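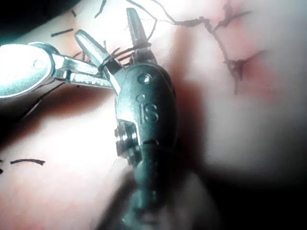

From: Myroslav Maksymiv
To: surgical-autonomy discussion list
Subject: Re: Prarnar results on interrupted sutures, and a request for comments

Thanks for circulating the draft. I've read it twice now, once quickly and once with a pencil, and I'm going to be the difficult one again. I've put the parts I'm answering underneath with the usual marks and left the rest out.

> We trained the Prarnar policy on 781 demonstrations of single
> interrupted sutures, all teleoperated, all on tissue pads. The policy
> gets the wrist views, one fixed view and the joint states, and
> outputs relative motions for both instruments. We think this is the
> first of our methods that treats the thread as part of the problem
> instead of something to be tidied away beforehand.

I'd like to believe that last sentence, but I don't see where the method does it. As far as I can tell from the draft, the thread is in the pixels and nowhere else. There's no thread state, no estimate of slack, no term in the loss that cares where the tail ends up. That may be fine. Plenty of things work without an explicit model. But then the claim should be that you left the thread in view and hoped the network would sort it out, and the test should be whether it did.

The results table doesn't let me tell. You report success by stage (grasp, pass, pull through, wrap, cinch) and the numbers for grasp and pass are very good. Wrap is where it drops, and wrap is the only stage where the thread does anything interesting. The paragraph explaining the drop blames "visual clutter", and I'd want that taken apart.

> Failures in the wrap stage were mostly due to visual clutter from
> earlier sutures and cut tails, which look similar to the working
> thread. We expect this to go away with more data.

Which failures, and how was the cause decided? If someone watched the recordings and wrote "clutter" beside the ones with a lot of black thread in them, that's nearly all of the late trials on any pad, so the label tells us very little. Late trials also have more holes in the pad, more pull on the surface near the seam, and an operator or a policy starting from a less tidy position. All of that moves together. 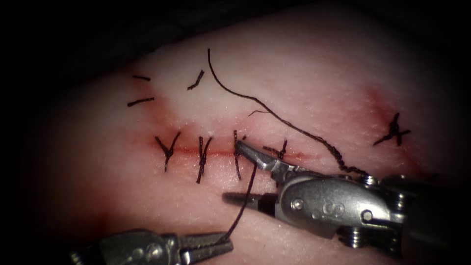

It's a fair worry that a cut tail and a live thread look alike. They're the same colour and the same width, and over a short length they bend the same way. A person tells them apart by following the live one back to whatever is holding it, or by giving it a small tug and seeing what moves. Your policy sees a short window of frames and I doubt it's following anything back. If it has learned to tug and look, that would be a lovely result and you should put it on the first page. If it hasn't, more data of the same sort may only teach it that the thread nearest the jaws is usually the right one, and that rule will hold until it doesn't.

There's a cheap way to find out. Take pads with no stitches in them and scatter cut pieces on top, then take pads with finished knots and sweep off every loose piece. Run the same starting positions on both. If clutter is the trouble, the first set should be bad. If the second set is the bad one, the trouble is the tissue, or the knots catching the thread, and you've been blaming the wrong thing. I'd do 40 trials of each before writing another word about it. It's an afternoon of work and a lot of thread.

> On the Flikuvitz baseline: we agree it is weaker than ours on every
> stage. We used their released weights and fine-tuned on 400 of our
> demonstrations.

Why 400? Your own method got all 781. I realize the Flikuvitz code is slow to train and that you may have run out of time, but a reader will see a baseline trained on a bit more than half the data and stop reading there. Either give it the lot or train yours on the same 400 and print both. I suspect yours still wins on pass. I wouldn't put money on wrap.

I'd also ask which 400. If they were the first ones collected, they'd have the least practised operators in them. I went back through our own logs from the Gerkar runs in February and the early demonstrations are painful – long pauses, regrasping three and four times, thread let go and picked up again. The later ones are much smoother and a policy trained on them looks much smarter than it is. Please draw at random, and say so.

> Tu et al. style action chunking gave us the biggest single gain.

A small thing first: Tu is the name of the software package, so there's no "et al." to cite. Please fix that before it goes out, as it went wrong in the last draft too.

The bigger thing is that the gain from chunking is measured on stages where nothing pushes back. Committing to a run of motions is a good idea when the needle is going through in a smooth arc. When the thread slips out of the jaws halfway through a wrap, a chunked policy will happily finish wrapping nothing. We saw this on our rig often enough to have a rude name for it. Could you report how long the policy carries on after the thread has left the jaws? You have the fixed view, so someone can mark the moment by hand. A policy that fails and notices is worth more to me than one that fails a little less often and doesn't.

> We would describe the final sutures as comparable to those of the
> human operators.

Comparable how? Spacing along the wound is easy to measure and easy to get right, because the policy is given the entry point in most of your trials (page six, second footnote, which really ought to be in the main text). A row of evenly spaced stitches looks good in a talk and says very little about whether any of them would hold. I'd want tail length, bite depth on each side, and some pull test on the knot, even a crude one with a spring scale. And I'd want the person scoring them not to know which were done by hand. If the same person who ran the robot also filled in the score sheet, say that plainly and call it a first look.

I'd also like to know what was counted as a trial. Were stitches placed away from the incision, for practice or to warm up the system, left out? Did a trial still count if someone had to reach over and free the thread? The draft says "minor interventions were permitted", and that phrase could cover anything. Give the number and give the rule for what was minor. In our own work we ended up with a flat rule: any hand on anything ends the trial. It made our figures look dreadful and saved a great many arguments.

> We are planning to scale to 1,000 demonstrations before submission.

I'd urge you not to, or not yet. Another 219 demonstrations of the same kind on the same pads will nudge the wrap number up a little and you still won't know why it was low. Spend the operator time on bad starts: thread twisted, thread lying across an old knot, the grasper holding it too far from the tissue, the long end looped behind the driver. Around a quarter of your recovery clips seem to come from one of those anyway, judging by the supplementary file, and they're the most useful thing in it. A recovery demonstration is worth several clean ones, in my experience, though I admit I've never measured that properly and somebody should hold me to it.

I don't want to be entirely sour. Keeping both wrist views was the right call, and the comparison without them is the one clean experiment in the draft. The drop when you take them away is large and it's in the place you'd expect, at the grasp. I'd move that figure forward. I also think it was right to leave the cut ends on the pad between stitches – most groups clear them and never mention it, and then wonder why their numbers don't carry over to anybody else's bench. If that's what you meant by treating the thread as part of the problem, then write it that way and I'll stop complaining about the sentence.

On the question of sharing the data, yes please, including the failures. If disk space is the issue we can host the raw recordings here until you find somewhere permanent. I'd only ask that the stage labels come as a separate file so that people can redo them. I'm fairly sure two of us labelling the start of the wrap would disagree by a good second on most clips, and that alone could move your table.

I can go through the supplementary clips with whoever did the failure labels, mornings are better for me. Send the list of trial numbers marked "clutter" beforehand and I'll mark them blind before we talk.

Myroslav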